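Edge-glued maple board going wavy – plane it, or leave it alone?

Woodwork and Small Makes > Boards, Blocks and Toys

Posted by gluepot_annie

Hello all. I've got an edge-glued maple board that I've been using as a play board for the little ones' coloured blocks, and over the winter it's started to cup. You can feel it if you lay your hand across the strips. Put a ruler over it and there's 2 mm of daylight in the middle, which doesn't sound like much until you stand a small triangle block on it and somebody breathes.

I got it from the offcuts bin at the timber place in Notlow so I can't really complain about the price. One face has had two coats of oil and the other has had none (I know, I know). Should I plane it flat, or wet the hollow side and weigh it down and hope? I don't own a planer, only a belt sander and a lot of enthusiasm.

Reply from mortice_and_moan

You've answered your own question with the oil. One side sealed, one side drinking up every bit of damp in the house. Strip the oiled face back, leave the board standing on edge somewhere airy and see what it looks like in a couple of weeks. Don't go near it with a belt sander, please. You'll have a skate park.

Reply from pustthorpe_pete

I'd disagree with moan there. If it's been cupped all winter it may well stay cupped. Damp cloth on the hollow side, clamp it between two straight battens, leave it overnight. I've rescued worse. Then oil BOTH faces on the same day.

Reply from mortice_and_moan

And when it springs back in May?

Reply from pustthorpe_pete

Then she does it again in May, it's a play board and not the altar at the cathedral.

Reply from tin_of_wax

Can I ask how thick it is? I had a sheet from Van Beek, 26 mm, and it hardly moved in 7 years in a conservatory. The thin stuff from the same rack went like a crisp. I don't think you can do a lot with the thin ones except screw a couple of bearers underneath, with slotted holes so the wood can still move.

Reply from gluepot_annie

It's the thin stuff, of course it is. Bearers sound sensible but then it won't sit flat on the table and the children like pushing it about. Can I ask something else while you're all here? What do people do about the colour of the strips? I'd like a new one to be pale all over and every board I look at has some tan bits running through it. The blocks show up so nicely on pale wood.

Reply from tin_of_wax

Stripes are heartwood, usually. You pay more for a board without them. I rather like them myself – gives the children a line to stand things on!

Reply from smallcogs

Agree with wax, keep the stripes. There's a maple board in the back pages of Raster that's just what you're after, and whoever chose it wasn't bothered about the darker bits either.
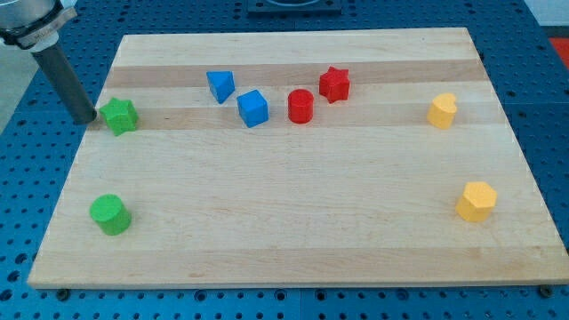 Raster, issue 30, page 26

The two tan stripes are both up towards the far side and the rest is nice and creamy. Look how the green star shows up even standing on the dark bit. Yellow is the one I'd worry about on pale maple, so perhaps go a shade deeper if you're painting your own.

Reply from pustthorpe_pete

Now that is a decent bit of maple. Few small knots but nothing I'd send back. Strips running the long way, same as mine.

Reply from mortice_and_moan

Knots would annoy me. I'd have gone for beech and saved the money.

Reply from tin_of_wax

Beech moves more than maple, moan, you of all people. Liking the blue perforated table, by the way. I'd have that in my shed tomorrow, little round holes all over the place.

Reply from gluepot_annie

Oh that's lovely, thank you smallcogs! Right, I'm sold on stripes. I've got the old board in battens with a damp tea towel on it as per Pete (sorry moan) and I'm going back to Notlow to ask what they've got in a thicker maple. Does anyone know if they'll cut to size, or do I need to bring my own saw and look pathetic in the car park?

Reply from smallcogs

They'll cut it, but take your measurements written down in mm. They got mine wrong when I did it over the phone.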